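Comparing Fingers at the Wustham Bench

Apr 27, 2022

The handling laboratory at Wustham has spent the spring comparing two sets of gripper fingers for light household goods. Ilari Jääskeläinen, who leads the work, spoke with us about the method and the first results.

The comparison began in March, after the laboratory's partner Stunum asked whether a rigid finger could be replaced by a slotted one on its packing line. "We had opinions on the matter, and very little data," Jääskeläinen said. "The only way to settle it was to run both on the same arm, with the same controller settings."

Each set is being given 700 grasps. The objects are ordinary ones: tubs, cloths, woven baskets. According to Jääskeläinen, baskets are the most demanding. "A rim that flares gives the fingertip very little to hold. If the approach is off by a small angle, the tip rides over the weave and the grasp is lost."

The slotted fingers are dark and matte, narrow at the tip and broad at the base, with a screw set low on each. Severino Requena, who prepared the bench, chose a plain white tabletop for all wrist camera trials. "We wanted the fingers and the object to stand out clearly," he said. "The earlier table had a grain, and the edge detection kept finding it."

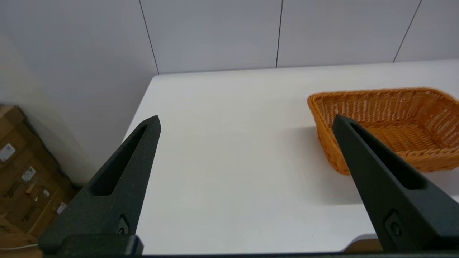

Camera Placement

Requena noted that the position of the wrist camera proved as important as the fingers themselves. Mounted low, it sees both tips but loses part of the object behind them during the approach. Mounted higher, it keeps the object in view and gives a poorer reading of contact. The team has kept the low mount for now — a decision that Killian Rolland, responsible for the controller, does not fully share.

"I would accept a weaker view of the tips," Rolland said. "The motor current already tells me when we have contact."

A report on both finger sets will be sent to Stunum when the remaining trials are complete. Requests for the grasp logs may be addressed to Rodrigo Pinheiro at the laboratory office.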